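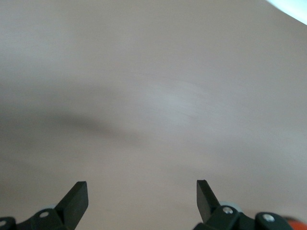 Page 3

BRUNDOW COMMUNITY HALL
Minutes of the Facilities Meeting, 19 Mar 2018

The meeting opened in the Praltinar Room. The minutes of the previous meeting were taken as read and confirmed.

Item 4. Surfaces and finishes
The meeting considered the beige surface and whether the present colour should be kept. It was noted that the tone reads greyer in one part and pinker in another, and that the finish is matte. Members favoured keeping a plain, unpatterned surface in the same colour family.

Two quotations had been received. Janjua quoted $2,730 for cleaning and resealing. Skadier quoted $2,000 for the same work, excluding the moving of furniture. A question was asked as to whether the Skadier price included a second coat. The written quotation did not say.

Resolved: That the Skadier quotation be accepted, subject to written confirmation of the second coat, and that spending under this item be capped at $2,000.

Resolved: That a colour sample be obtained and viewed in daylight before any order is placed.

Item 5. Bookings during the work
Regular hirers are to be given notice in writing. The kitchen will stay open. Trestles and stacking chairs are to go to the side store and the hallway kept clear.

Item 6. Correspondence
A letter from a hirer concerning the heating was received and noted. Reply to be sent.

Item 7. Next meeting
To be held in April, in the same room. Colour sample to be tabled.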